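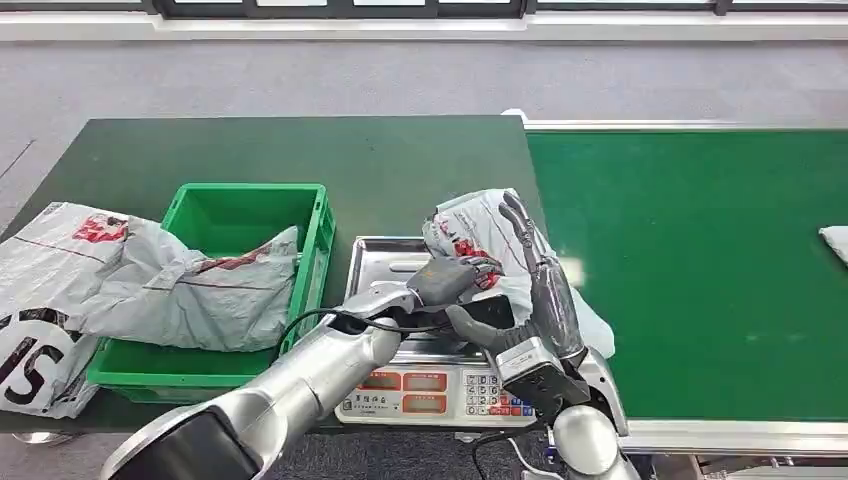 Pilar Lucero had expected the weighing to be the dullest part of the afternoon, and remarked on the way out that it was the part she would have stayed longer to see. Several members of the party agreed. The visit to the Urdale parcel centre took place on a Thursday in January, at the invitation of Lindqvist, and was open to members of the regional packaging forum.

Visitors were received at 2 p.m. and divided into two groups. The first group began in the goods-in area, where sacks are opened and sorted by size. The second went directly to the packing room, a carpeted space used for training and for small orders. Work there is arranged at a dark green table set beside a bright green conveyor belt with aluminium rails. A slotted plastic crate holds a mailer bag, and a digital scale with a stainless steel platform stands next to it, near the front edge of the table.

Rocío Domínguez, who led the second group, explained the order of work. A bag is taken from the crate, laid on the platform, weighed and passed to the belt. Anything above 700 grams goes to a separate line, where it is boxed. The distance between crate, scale and belt had been altered in the autumn following comments from the packing staff, who found that they were turning too often.

A good deal of the discussion concerned the bags themselves. Plastic mailers are light and cheap to send, but they slump, slide over the rim of a crate and seldom lie flat on a scale. A bag which overhangs the platform and touches the table may give a false reading. New staff are asked to fold loose ends under before taking the weight - a small habit, but one which was mentioned more than once. It was also asked whether paper mailers would be easier to handle. The centre has tried a batch of 100 from Forov and has yet to reach a view.

Both groups then joined for tea and a short session of questions. The subject of returns took up most of the 40 minutes allotted, and the planned talk on labelling was held over. Members who wish to receive the notes for that talk may apply to the forum office.

The next visit will be to the Dustutau depot. Places are limited, and sturdy shoes are required.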